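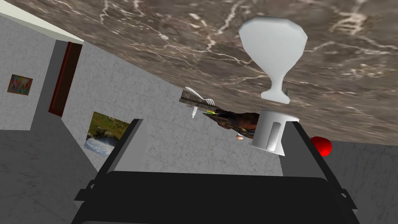 Do I need a robotics degree to apply for the equipment planner job?
A background in purchasing, budgeting or lab operations is enough. You will learn the robot side from the people who work with it.

Equipment Planner, Vuvine (Lultdale site)

Vuvine develops household handling tasks for robot arms with parallel grippers. Most tasks are tried in a simulated kitchen before any hardware is ordered. We are moving from 2 physical workstations to 9, and we need one person to plan what to buy, when to buy it and what it will cost to keep running.

What you will do
Build the equipment budget for the Jafri project and keep it current.
Get quotes for arms, grippers, spare fingers, mounts, safety fencing and simulation computers.
Sit in on simulation reviews and turn what the engineers need - reach, finger opening, payload - into a written spec a supplier can quote on.
Track lead times. Some of our parts have taken around 50 days to arrive.
Plan power, floor space and storage for the new workstations with the building manager.

The simulated room has household items such as a goblet, a cup and a fork, along with a black refrigerator. Part of your first month will go to pricing real kitchen fixtures and deciding which ones can wait until next year.

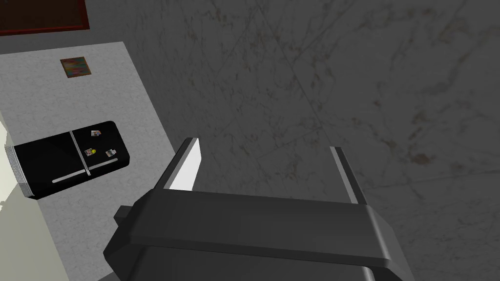
What we ask for
Three years of buying or budgeting for technical equipment.
Good spreadsheet skills and clear writing.
Comfort asking an engineer why a part costs what it does.
Experience with service contracts or leasing is helpful.

Hours and place
Full time, on site in Lultdale, with a trip to our Brallton workshop once a month. The job starts in August.

How to apply
Send a resume and a one-page note on a purchase you planned, including anything that went over budget - to Jolán Kozma, hiring lead, Vuvine.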